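The great bath toy clear-out (and how I got sidetracked by a hairbrush)

August 21, 2025

I have been meaning to sort out the bathroom since March. I know it was March because that's when I wrote "BATHROOM!!" on the calendar in red pen, underlined it twice and then went to the garden centre instead.

Anyway, the weather has been rubbish all week and I'd run out of excuses, so yesterday I made a pot of tea, put the radio on and tipped the whole lot out on the landing. If you have children, or had children, or once had some children to stay for a weekend, you'll know what I mean by the whole lot. Things breed in there. We own flannels I have never seen before. There was a bottle of conditioner with a Brivville Pharmacy sticker on it, and we moved away from Brivville before the youngest was born, so that tells you how often I get to the back of the cupboard.

My sister swears by the one-bin rule and I've finally come round to it. You get one bin, a decent plain one with sides high enough that nothing hops out, and everything that isn't rubbish and isn't a towel goes in. No sorting yet. The sorting comes afterwards, when you've calmed down a bit. I used to make little piles all along the landing (keep, charity, somebody else's, no idea) and then someone would come up the stairs for the loo and walk straight through them.

So in it all goes, toys and brushes and bowls together, and I must say I find it quite soothing to look at. A green fish, a green dinosaur sort of creature, a blue bowl the wrong way up, a blue and white hairbrush. None of it has any business being together and yet that's family life, isn't it?
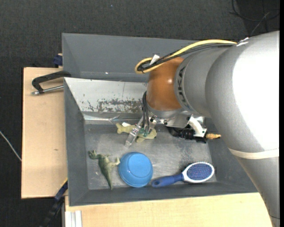 The second rule is that you take things out one at a time and you have to decide before you pick up the next. This is where I always fall down, because I get sentimental. Toy fish are the worst for it. We had one years ago from a market stall in Gilavstead, and it went everywhere with us, including into a pan of soup on one occasion, and I still can't hold a plastic fish without going a bit soft. So fish stay. I've decided that's policy now.

Dinosaurs I can be tougher with. If it squirts water and you can't get inside to clean it, out it goes – I cut one open once and I'm not going to describe what I found while some of you are having your breakfast. Solid ones are fine. They get a wash in warm soapy water with an old toothbrush round the legs, then a dry on the windowsill, and they come up lovely.

Bowls I will defend to the end. A plain plastic bowl is the best bath toy ever made and it costs next to nothing. You can pour with it, wear it as a hat, make it into an island or rinse hair with it, and when the children have lost interest you can put your spare soaps in it. I keep 2 in the bathroom at all times and feel quite anxious if one goes missing.

And then hairbrushes. Oh, I do love cleaning a hairbrush! Pull out the worst with the end of a comb, then let it sit in a basin with a drop of shampoo, bristles down, but don't leave the whole thing under if it's the cushioned kind or the water gets in and it squelches for days. Dry it face down on a towel. I got so carried away that I went round the house collecting everybody's, and by the time I'd finished the tea was stone cold and I'd missed the programme I put the radio on for.

I'd love to tell you the bathroom is now perfect. What I've got is one clean shelf, a bag by the front door for the charity shop and a hanging net from Skuvisen that cost me 268 crowns and has suckers that won't stick to our tiles. They hold for an hour or so and then the lot comes down with a crash, usually when I've just sat down. If anyone has a trick for suckers on slightly bumpy tiles, please put it in the comments. I've tried wetting them, I've tried a smear of washing-up liquid, and I'm not drilling.

The cupboard under the sink is still to do. I opened it, saw a carrier bag inside another carrier bag, and shut it again. Next week, perhaps, if it's still raining.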